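Helju Paulauskas
December, 7:40 in the evening

Okay, a little thread about cups, because I have spent more of this month thinking about cups than any grown woman should, and some of you asked how the big kitchen sort at Rikside was going. Get yourself a drink, I tend to go on.

For those who are new here, Rikside is the old hall where our choir rehearses and where half the neighborhood seems to have had a birthday party at one time or another. The kitchen has one long run of cupboards and every one of them was full of drinkware. People bring a cup, people forget a cup, and the cup moves in for good.

I started with the cupboard over the sink, thinking I'd be done by lunch (ha!). The shelves go back so much farther than you'd think. I had to stand on the step stool and sweep things forward with a wooden spoon, and I found a gravy boat I'm pretty sure we all mourned in the spring.

My method, if you can call it that, is one big bin at a time. Everything goes in, drinks cans and all, and then I pick through and decide. Washing comes later – I learned the hard way not to wash first, or you end up drying things that are headed straight for the donation box.

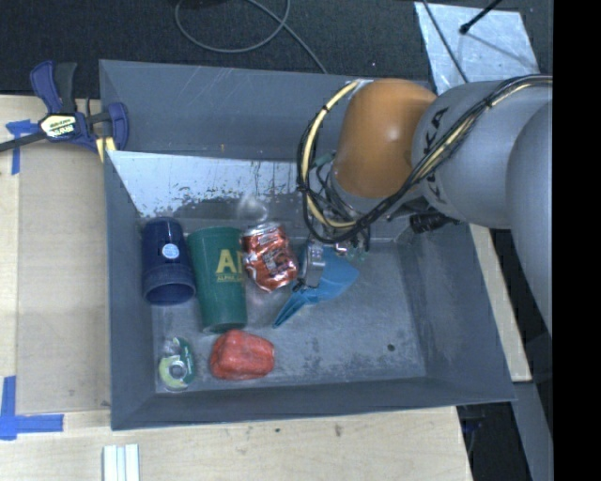
Navy cup, green tumbler with the big yellow letters, and one very squashed red-orange can.

I do have a soft spot for a tall tumbler. The narrow bottom fits in a car cup holder and the wide top takes plenty of ice, so those are staying with us for the summer picnics. Stickers I peel off with warm water and a drop of cooking oil. Leave it 16 minutes, go do something else, and rub with a soft cloth.

Crushed cans go in the recycling bag by the back door. Please, if you finish a soda at rehearsal, walk it over there yourself! It's maybe ten steps, and I say this with love to the entire alto section.

By the end I had 208 pieces on my list, counting mugs, cups, and those little juice glasses from the Uibo sale. We're keeping enough for a full concert night, and the rest will go to the Drakard thrift shop once I find two sturdy boxes with lids.

If you think something of yours has been living at Rikside, send me a message with the color and whatever is printed on it. I'll hold things until after the winter concert. And yes, Mom, I have your gravy boat.

Contact | © Usonance Community Choir | Back to top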